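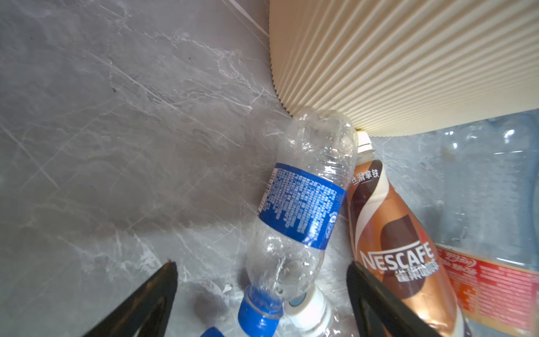

I think every household and every office should pick up its own empty bottles, with the caps screwed back on, before the cleaner arrives. I have held this view for a long time and have lost friends' patience over it.

Our office is on the second floor of the Harnham building, with 38 people on it when everyone is in. We drink a lot of water and a lot of bottled coffee. The building has a collection point by the stairs, run by a firm called Parkico. It takes plastic bottles and nothing else. It is a short walk from every desk. Even so, bottles end up on floors, on windowsills and behind the printer.

The usual defense is that someone is paid to deal with it. The cleaner is paid to clean floors, and a floor has to be clear before it can be cleaned. When the mop has to go around things, the person holding it bends down, picks up, walks to the bin and walks back. In January I kept a tally of the bottles left outside the collection point on our floor, and it came to 486 for the month. Each was one bend for the cleaner. If the person who drank from it had taken it along on the way out, it would have been no extra work at all.

Stone floors make it worse. Patterned marble hides small things well. A loose cap is easy to miss and unpleasant to step on, and a bottle on its side rolls when you kick it. I slipped on one at home last year and had a sore wrist for 2 weeks. Carpet is more forgiving, but it holds on to spilled coffee, and milky coffee smells by the next morning.

I am less strict about crushing. Some people say a bottle must be flattened before it goes in the bag. Parkico asks for it on the sign, and it does save space. But I would take a whole bottle in the bag over a crushed one on the floor any day.

The sleeve is another matter people like to argue about. At Gusis, where I worked before, we were told to peel every label off. It took ages and most people gave up and used the general trash. I would leave the label on unless the local rules say otherwise. A rule that people will follow is worth more to me than a better one they ignore.

My proposal for our floor is a second bag next to the kitchen door and a rinse under the tap for anything that had milk in it. I sent this to the building office in writing. They have agreed to the bag.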